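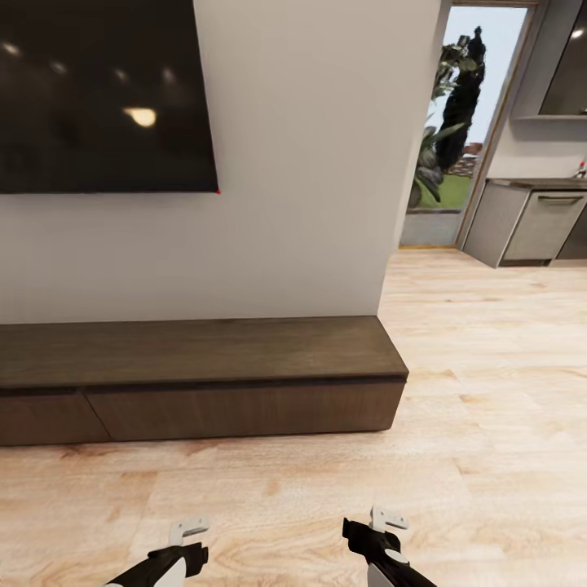 Figure 4.1 Wall-mounted television above a low wooden media console

Chapter 4
Choosing and instructing a lawyer

Most people instruct a solicitor only a few times in their lives, usually when they buy a home, make a will or fall into a dispute. This chapter deals with the first stage of that relationship, from finding a firm to signing the client care letter. Complaints are left to Chapter 16.

4.1 The first enquiry

A first enquiry is not yet a contract. The person who rings a firm on a Tuesday afternoon and describes a problem to the receptionist has not become a client, and the firm has not agreed to act. It must, however, treat what it is told with care. Many firms ask only for names at this point so that they can check for a conflict of interest before hearing the details.

Agathe Hervieu, whose case runs through this chapter, owned a house in Pristudthorpe and wished to sell it. Her buyer, Renaud, asked for certain fittings to be included in the price. She telephoned two firms in Derncombe. The first quoted a fixed fee of £830 plus VAT and disbursements. The second, Umano, gave an hourly rate and no total.
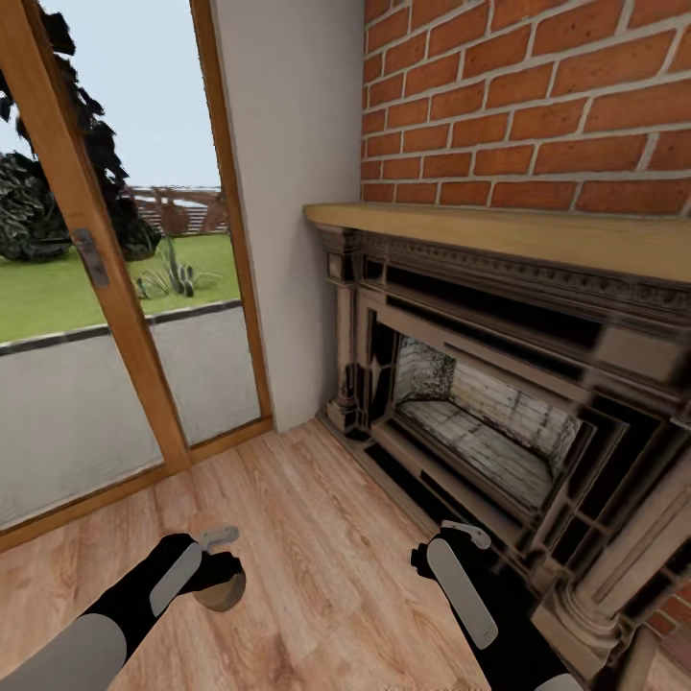 The scope of the work should be settled before the fee is compared. A fixed fee for a sale normally covers the contract, replies to the buyer's standard enquiries and completion. It may not cover a quarrel over a boundary or over what passes with the land. A glazed door in a wooden frame, set into the wall beside a brick chimney breast, is part of the building and passes to the buyer unless the contract says otherwise. A free-standing cabinet generally does not. Items between the two cause most of the letters, and the client should ask who pays for them.

Hervieu asked both firms the same question in writing. The first replied that correspondence about fittings was included up to exchange of contracts.

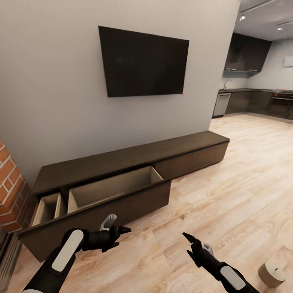
It added that anything later would be charged by the hour and that she would be told before the work was done. Umano replied that all time spent would be recorded and billed. Neither answer is improper. The difference lies in who carries the risk if the matter grows.

4.2 The client care letter

Once a firm agrees to act, it should confirm the terms in writing. The letter will usually name the person doing the work and their supervisor, set out the likely cost, and explain how to complain. Clients often sign it unread. Hervieu's ran to several pages, with the limit on fittings in paragraph 16.

Before reading on, note down what you would expect a letter of this kind to say about ending the retainer early. We return to the point in section 4.4.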